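Progress report to Pravance – household chores work package
Prepared by Jasmina Vidmar, Rekis
5 July 2021

Status: on schedule, one item open

Since the last report the two-arm cell has been used for one chore only: clearing small loose parts from a table into a divided round container. The task was chosen as a stand-in for tidying toys at home and for sorting returns at a shop counter.

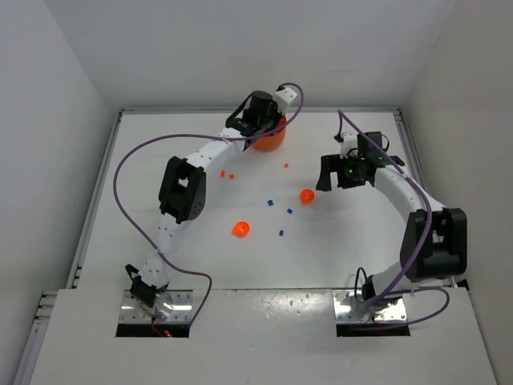
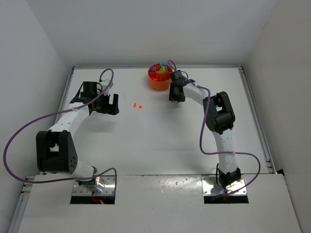
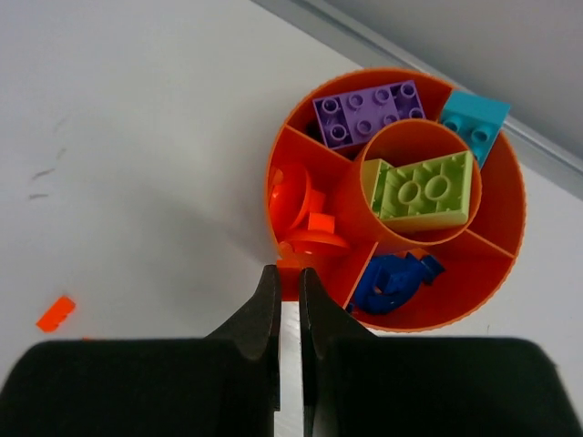
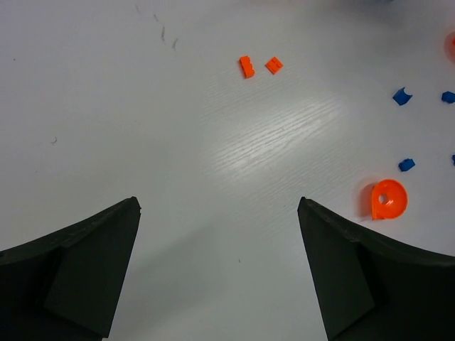
Two-arm cell, clearing task. First two: fixed view of the work surface; last two: wrist views.

Results. The period covers 426 attempts at picking up a single part and placing it in a compartment. Compact rectangular blocks are handled well enough to move on. Cups, funnels and irregular pieces remain the main source of failed grasps – the fingers tend to close on a rim and turn the part. Orange parts against the orange container are a separate problem, and Gholamreza Bakhtiari is relabeling the wrist images for that case.

Speed. A full table takes the cell nearly 9 minutes. Ilídio Lobo, timed on the same layout, needed 40 seconds. We do not consider the chore ready for a home or a shop floor on these numbers.

Open item. Cable routing along the forearms limits wrist rotation. Damir Nikolovski has drawn up a revised route; parts are on order from Carkus.

Next period (to October)
– 50 table layouts not used in training
– handover of a part between arms
– second container in a color other than orange

Spending is within plan. No change to the budget is requested.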